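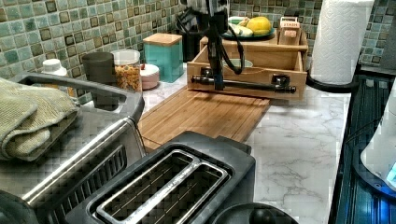 4.2 Opening the drawer

The drawer task was meant to be the easy one. We had spent most of November on picking up cutlery, with results set out in Section 4.1 and best read quickly, and wanted something that stayed where it was put. A drawer has one way to go. It does not roll under the fridge.

All trials were run on the second author's kitchen counter with the Treloar arm, built in the Drinov shared workshop and carried home in two pieces. The arm works from above, so a pull has to be made at full stretch, where the joints are at their weakest. The controller is the Trekier board described in Section 3. The gripper is the third version, the first two having been retired to a shoebox.

Figure 4 shows the grip on the handle with the drawer partly out. The black bar spans nearly the full width of the drawer front and stands off it on two small brackets. This gap matters more than any other dimension in the rig, as the fingers must pass behind the bar before they close. Our early attempts used a small round knob, on which the gripper had the hold of a man opening a jar in the bath. Keith Birkett of the workshop supplied the bar, along with his views on the knob.

We did not clear the counter. Most published drawer tests are run on a bare bench, and most kitchens are not bare benches. The plate of fruit stayed on top of the box, beside the STASH sign, and the bowl stayed in the drawer. The toaster and the toaster oven kept their usual places too. A run was scored as a failure if the arm touched anything besides the drawer and its handle, or if the fruit left the plate. We regard the lemon as a cheap and fairly strict measure of smoothness.

Of 534 attempts, 328 were scored as successes. The failures were of several kinds. The most common was a grip too near one end of the bar, so that the drawer turned slightly in its runners and jammed. When this happened the arm went on pulling, as it had been told to, and brought the whole box forward across the counter. Strictly speaking the drawer had then moved towards the robot, and an early version of our scoring script counted this as a success. The figures given here are from the corrected script.

In 13 attempts the fingers closed in front of the bar and the arm drew back with great confidence, holding nothing. Adding a check on finger width put a stop to this. The remaining failures were slips during the pull, and these fell off once we changed the finger pads to the softer Brondico rubber. We cannot say how long the pads will last. The present pair has a nick in it that we are choosing not to look at.

Closing the drawer was less trouble. The arm lets go, backs off, and pushes on the middle of the bar with its fingers shut. An attempt to close it without letting go first worked on the bench and was given up in the kitchen, where it bent a bracket.

The printed parts and fixings for this version of the gripper took 2,175 minutes of printer time, counting reprints. We had planned for a good deal less, and so had the other users of the printer. Section 4.3 repeats the task with the drawer loaded more heavily.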